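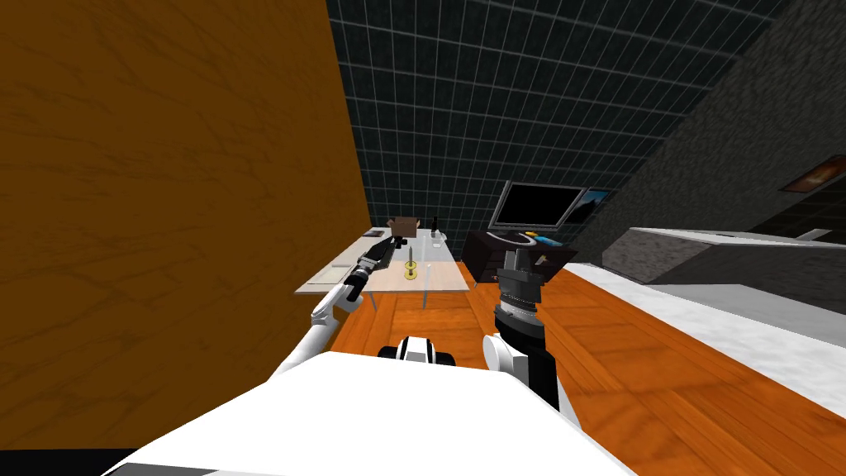
ロボット安全工学 講義資料
第2部 双腕移動ロボットの異常事例 腕の停止不整合について

1. 本資料の位置づけ
本資料は、模擬環境で発生した停止不整合の事例を扱う。受講者は、制御系の基礎(座標変換、軌道生成、監視周期)を履修済みであることを前提とする。事例の原報告はウィジャヤ研究室のシャフルル・ウィボソノ(Syahrul Wibisono)によるもので、報告日は2020年4月22日である。演習で使用する記録は、講義用サーバーの「Tullholm」フォルダーに置く。

2. 作業の条件
模擬環境は室内を模したもので、机、暗色の収納棚、天板が大理石調のカウンターなどが配置されている。机上には平らな白いトレー、小型の段ボール箱、暗色の小瓶、黄色い円筒形のホルダーがある。ロボットは白い胴体に二本の腕を備え、一方の腕は白色、他方は黒と灰色の円筒状の節を重ねた構造である。以下、前者を白腕、後者を黒腕と呼ぶ。
課題は、白腕でトレーの縁を把持し、黒腕を収納棚の手前で待機させるというものであった。両腕の軌道は計画ソフトウェア Palix が生成し、監視は別系統の Disden が担当した。

3. 事象の経過
試行は全475回実施された。そのうち2回において、停止指令の発行後も黒腕のみが動作を継続した。白腕は規定どおり停止している。
記録によれば、停止指令は両腕に同時に送られた。白腕の制御器は直ちに受理したが、黒腕の制御器は軌道の再計算中であり、指令を待ち行列の末尾に格納した。受理までの遅れは200ミリ秒であった。この間、手首関節は旧軌道に従って回転を続け、収納棚との離隔距離が設定値の90ミリメートルを下回った。接触は記録されていない。

4. 原因
直接の原因は、停止指令が通常の動作指令と同じ待ち行列で処理されたことにある。白腕の制御器には優先処理が実装されていたが、後から追加された黒腕の制御器には移植されていなかった。
背景要因として、次の点が指摘されている。
(1)停止試験が片腕ずつ行われ、両腕同時動作中の試験項目がなかった。
(2)監視系 Disden は、指令の送信をもって停止完了と判定しており、関節速度を確認していなかった。
(3)離隔距離の警告は記録ファイルに書き込まれるのみで、操作者の画面には表示されなかった。
原報告は(2)を最も重く見ている。停止の判定は、指令の有無ではなく機体の状態に基づいて行う必要がある。

5. 是正措置
停止指令は専用の経路に分離し、再計算中であっても割り込み処理とした。監視系は、全関節の速度が閾値以下となったことを確認した後に停止完了を通知する。一方の腕が規定時間内に停止しない場合は、両腕の駆動電源を遮断する処理を模擬環境に追加した。
なお、電源遮断時には把持物の落下が想定される。トレー上に物品を載せる課題では、把持力の保持方式を別途検討しなければならない。この点は原報告でも未解決とされている。

6. 実機への適用に関する注意
模擬環境における遅れの値を、そのまま実機の停止性能とみなしてはならない。実機では、制動機構の応答、減速機のがた、通信負荷の変動が加わる。実機試験に移行する際は、停止距離を改めて測定し、立入禁止範囲を再設定すること。測定が完了するまで、両腕の同時動作は認めない。

7. 演習課題
課題A 配布した記録から、停止指令の送信時刻、各腕の受理時刻、全関節が静止した時刻を読み取り、時系列図を作成しなさい。
課題B 両腕同時動作中の停止試験について、試験手順書の案を作成しなさい。合否の判定基準を必ず含めること。
課題C 電源遮断と制御停止のいずれを優先すべきか、把持物がある場合とない場合に分けて論じなさい。
提出は2月の最終講義までとする。様式は第1部の課題と同一とし、図には軸の単位を明記すること。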